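Notes on the Care of Dark Cloth

Monday, December 31, 2018

The annual review of household textiles at Tustwood has been completed. Thirteen items were assessed, and two were withdrawn from use. Black wool and cotton will continue to be washed separately, inside out and at a low temperature. The new drying arrangements remain in place until April.

Brushing is to be carried out before storage, in daylight and in one direction only. Tissues should be removed from all pockets beforehand. Matte black fabric is the least forgiving in this respect: on a black glove, a single white speck of lint is plain to see, as is any small loop of thread standing up from the edge. Loops should be drawn through to the inside with a needle and never cut.
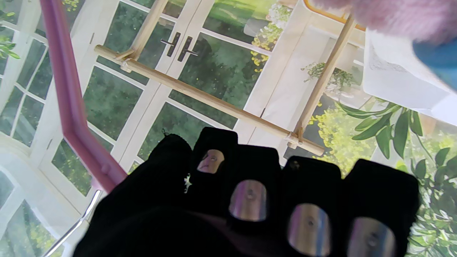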